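Joint limits, the reset controller and a planner that would not start

18/02/2023
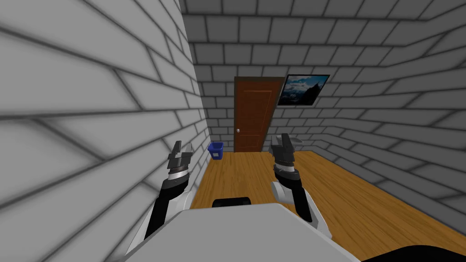

Why not clamp the start state and be done with it, asked Jara under the last post. The planner refuses because a joint is out of bounds by a hair, so push it back in bounds and plan. Every team does this.

I did do this, for most of August, and it is the reason for the present post. Clamping changes the number the planner sees. It does not change the number the simulator holds. The first waypoint of the trajectory is then a small distance away from where the arm is, and the controller gets that distance as a step input. On a stiff position controller a small step is a large torque for one cycle. In the brick room, with the left arm close to the wall, one cycle of that is enough to put a finger into contact, and after that the run is worthless.

Some background for anyone who skipped the earlier posts. The setup is a two-armed robot with a parallel-jaw gripper on each arm, in a simulated room. Planning goes through Marner, which is my own wrapper and does nothing clever. It takes a joint state and a goal, calls a sampling planner, smooths the result and hands it to the trajectory follower. Rovon is the follower. The two were written in different years and have different opinions about what a joint limit is.

Marner reads limits from the robot description file and treats them as hard. Rovon reads the same file, then applies a soft margin inside the limit where it starts to push back. The simulator enforces limits as a spring and damper, so a joint under load can sit slightly past its limit and stay there. Three components, three definitions, one file.

The failure shows up at reset. My reset routine writes the home pose directly into the simulator state, then steps physics so contacts can settle. Home has the elbows folded, and the elbow value I picked a long time ago is close to the limit. After settling, gravity has moved it over. Marner is called, checks the start state, and returns an error.

I ran 795 resets with randomized arm poses near home and logged the start state check for each. 19 were rejected. All 19 were the elbow, none were the wrist or shoulder, and the left and right arms both appeared in the list. That was useful, as I had spent an evening assuming the left arm was special on account of the wall.

The changes, in the order I made them:

Home pose moved away from the limit. This should have been the first thing and took a minute. It removes most of the rejections and fixes nothing underneath.

Reset now runs the controller while settling. Previously the physics stepped with zero command, so the arms sagged until the first trajectory arrived. Now Rovon holds home from the first step. The settling loop exits when all joint velocities stay under a threshold for 5 consecutive steps, or gives up and reports which joint is still moving.

Marner no longer clamps. If the start state is out of bounds it builds a short recovery segment from the measured state to the nearest valid one, time-parameterized like any other motion, and prepends it. The recovery segment is collision checked, with the joint limit check switched off for its duration only. If it collides, the call fails with its own error code.

Limits are loaded once and passed to both sides. Rovon's soft margin is now a field in the shared structure, and Marner plans inside it. I lose a little workspace at the elbow. I have not found a goal that needed it.

The collision check on the recovery segment mattered more than I expected. The walls are boxes in the planning world, and the left one had been entered with its thickness halved, a leftover from an exporter that writes half extents. The face sat deeper than the rendered bricks. Plans that looked generous on paper were grazing. I now compare every box in the planning world against the simulator's own geometry at load and refuse to start on a mismatch.

With all of that in, the same seeds give no start state rejections. 2 runs now fail on the settling timeout, both with the arm initialized against the wall. I consider that a correct failure, but the message is poor and prints the joint index where it should print the name.

Jara's follow-up was whether the recovery segment belongs in the planner at all, or in a separate node ahead of it. Prirari does it the second way. I kept it inside because I want one trajectory with continuous velocity at the join, and splitting it means stopping between the two. If I ever need to swap planners I will probably regret this.

Next is the gripper pose tolerance, which is currently a single scalar applied to position and rotation alike.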